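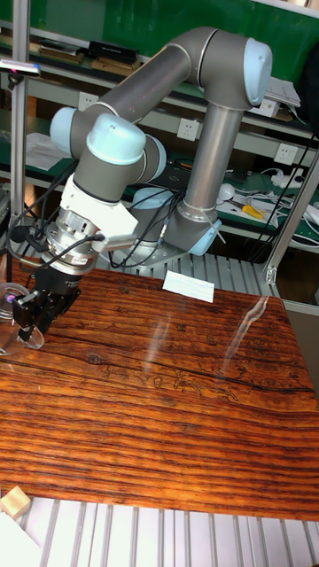
Leave the table alone

Search this site Enter keywords Go

My aunt's dining table has the date 1766 cut into the underside of one rail. I don't believe it. The legs are too regular and the screws are wrong, and a dealer who looked at it for the insurance thought somebody had added the date in the last century to help a sale. The table is still the best piece of furniture in the family, and last August it was nearly ruined by being made to look nice.

My cousin wanted it sanded and refinished before a christening lunch. She had a quote for 400 pounds from a local man who does good work. The top has a burn from an iron, a row of dents where a vice was once clamped to it, and a patch near one end that has gone pale from years of sun. All of this would have gone. We had a family argument over it, which I won by being slow to answer messages until the man's diary was full.

I think we sand too much. By we I mean ordinary households with ordinary furniture. Museums have people who know what they are doing and write it all down. The rest of us buy a belt sander on a Friday-night whim and take off in an afternoon what took decades to get there.

The usual case for refinishing is that wood needs protecting. That is partly true. Bare wood at a sink or on a kitchen worktop will go black if water sits on it, and a flaking finish lets the water in. But protection and renewal are different jobs. A coat of wax protects. So does oil, on a piece that was oiled before. Neither asks you to remove the surface first. People go from "it needs looking after" to "it needs stripping" without noticing they have changed the subject.

There is also the matter of how much wood you have to spend. A solid top can be sanded several times before it matters. A veneered one often can't be sanded at all by an amateur, and a lot of what was sold as solid in the last 30 years turns out at the edges to be veneer. I have gone through veneer myself. It was a bedside cabinet, and it took less than a minute. The patch is still there, under a lamp.

Ourania Tzavaras taught the evening class where I learned to do most of this. She wouldn't let anyone touch a sander until the fourth week. Before that we cleaned. We used warm water with a drop of washing-up liquid, a cloth wrung nearly dry, and then a second dry cloth straight after. Half the pieces people had brought in to be stripped went home after cleaning and waxing, and their owners were happy with them. I remember a chest of drawers that had been called "that brown thing" for three weeks and was walnut under the kitchen grease.

What annoys me more than the sanding is what the shops have done with the same idea from the other end. We take the age off old furniture, and then we pay for new furniture with age put on.

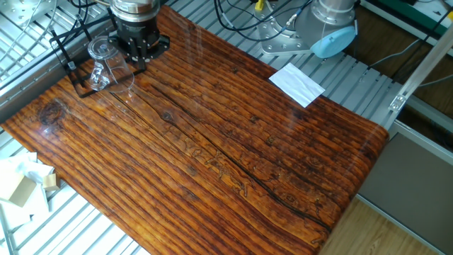 Glossy wood-grain tabletop, patterned to look like weathered planks.

I don't object to imitation as such. Printed surfaces are cheap, they wipe clean, and plenty of families need a table that does both. A wood pattern on a table is no more of a lie than flowers on a curtain. My complaint is with us as buyers. If we like knots and cracks and dark streaks enough to choose them from a catalogue, we might look again at the ones we already have before carrying them to the tip.

I looked round the Liltano showroom in the spring. They had a sideboard in what they called a farmhouse finish, with dents along the front edge, each dent the same depth. It was priced at 400 pounds, the same sum we had been quoted to have the dents taken out of my aunt's table. I asked the assistant whether people ever complained about scratching them. He said they did, often, and that there was a touch-up pen.

Some things should be refinished. Paint that is coming off in flakes and may contain lead should be dealt with, by somebody who knows how. A table that catches sleeves and gives children splinters isn't charming. Anything soaked in pet urine or old chip fat may need more than a cloth. I would also say that a person who simply hates the look of a thing they own and has to live with it every day is allowed to change it. It is only furniture. But try the cloth first, then the wax, and then leave it for a month.

As for the christening, my cousin put a white cloth over the table and the burn couldn't be seen. By the time the cake came out somebody had spilled red wine through it. There is now a faint ring near the middle, next to the vice marks. My aunt has put a fruit bowl on it.

Comments (3)

Garba Bako
Agree on cleaning first, but please warn people off washing-up liquid on anything French polished. I've seen it go cloudy. Test inside a drawer or under the lip.

millgate_jo
I sanded my mum's oak desk and I'd do it again. It was sticky. Nobody in the house would sit at it and now my son does his homework there every night.

T.
What wax do you use? I bought a tin from the market and it smelled of paraffin for weeks.

Contact | Copyright of all articles remains with the author | Back to top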